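From: Office of Building Services, Osanbridge
To: building-notices list
Date: October 27, 2025
Subject: Re: [building-notices] Plastic bottles in lined wastebaskets

> The notice sent in April states that beverage bottles are to go to the
> collection point on each floor. Our unit on the Plimico side still uses
> small lined baskets for them. May we continue to do so, and are caps to
> be left on or taken off? The Tesach contractor has given us two
> different answers.

The office thanks the unit for its inquiry. The reply is sent to the full list, as other units have raised the same matter.

Small baskets may continue to be used for bottles, provided that they hold nothing else and are emptied into the floor container at the end of each working day. The liner is to be folded over the rim and changed when soiled.

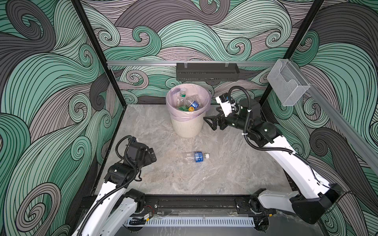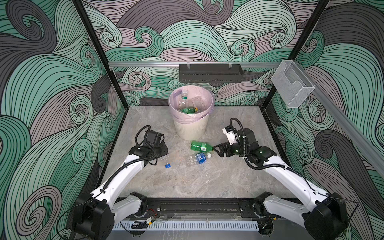
With regard to caps, the April notice was unclear and is replaced by the following. Caps are to be screwed back onto empty bottles before the bottles are placed in the basket. Loose caps fall through the sorting grid at the Ojeda facility and are handled as general waste. The green caps lying down among the bottles in the first photograph would be lost in this way, whereas the bottle on its side in front of the basket, with its white cap in place, would be accepted. Paper and film labels may be left on.

Bottles must be empty. Units may keep up to 3 small baskets per room, and any basket used for food waste must be kept apart from these.

Liners are available from the supply room in packs of 100. Requests should be sent to this office by the 16th of the month for delivery in the following month. Units that require more than 2 packs should state the number of rooms served.

Further questions may be addressed to the list.

Office of Building Services
Osanbridge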